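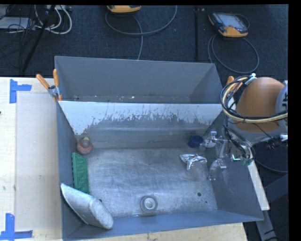
*Near bin with the arm at the right wall, blue cup and foil closest to the gripper.*

**Ticket:** pick cell, repeated protective stops at the right wall
**Opened by:** Fabian Ortner
**Date:** 2019-05-06
**Status:** open (was closed by Vudoment, reopened by me)

Vudoment closed this as "object detection, fixed in settings." I don't believe it, and I'd like someone to read the whole thing before it gets closed again.

**What happens**

The arm comes in over the right side of the near bin, starts down, and trips a protective stop before the fingers close. The pendant reports a force limit. It doesn't happen on every pick. Out of 68 attempts in the last run I got 6 stops, and all of them came on objects in the back right part of the bin. Picks along the left wall went through, or missed in the usual harmless way.

**What Vudoment says**

Their reply blames the foil. Shiny material, bad depth reading, arm goes too low, contact with the floor. They had me raise the minimum depth setting and call it done.

Problems with that:

- Two of the stops were on the blue cup, with the foil taken out of the bin.
- If the arm were going too low, I'd expect the stop near the floor. The logged height at the stop is well above it.
- I raised the setting as told. The next run stopped again, and now it also misses flat things it used to pick.

I've put the setting back to the old value.

**What I tried**

1. Restarted the controller and reloaded the Dadero program. No change.
2. Ran the same path with the bin empty, at 30 percent speed. No stops. Vudoment takes this as proof that the objects are the problem. To me it only shows that slow moves stay under the force limit.
3. Same empty bin at full speed. 3 stops, all on the right side. There was nothing in the bin to detect, so I'd like to hear how detection caused those.
4. Checked the payload value. It is still the number for the old Koller gripper. The one on the arm now has the clear linkages and does not weigh the same. Was this changed anywhere during the swap? I can't find a note.
5. Corrected the payload and ran again at full speed. Fewer stops, but they did not go away.

**What I think it is**

Probably two things at once. The wrong payload used up most of the force margin. On top of that, I suspect the cable bundle around the orange housing gets pulled when the wrist turns to reach along the right wall. There is a loop in it, and it may be too short for that pose. I haven't caught it in the act, so treat this as a guess.

I'm also not sure the bin position in the program can be trusted. The bins are held with spring clamps, and a spring clamp will creep if something keeps bumping the wall. The tape corners on the table don't help much, as I don't know who put them down or what they were measured from. Desemano's setup sheet gives a bin position but no tolerance.

**Asking for**

- From Vudoment: the raw force log for all of the stops. The summary is no use to me.
- From Desemano: the tolerance on the bin position, and whether spring clamps were ever meant to be the final fixing.
- From whoever did the gripper swap: the real weight and center of mass. I used the weight off the kitchen scale and left the center of mass alone.

**Until then**

Keep the speed at 30 percent for anything on the right side. Don't raise the force limit to make the stops go away. It was suggested on the phone and I said no. Hands stay out of both bins while the program is loaded, including when the arm looks parked after a stop.

Next test is with the cable tie opened and more slack at the wrist. I'll add the result under this entry.

— F. Ortner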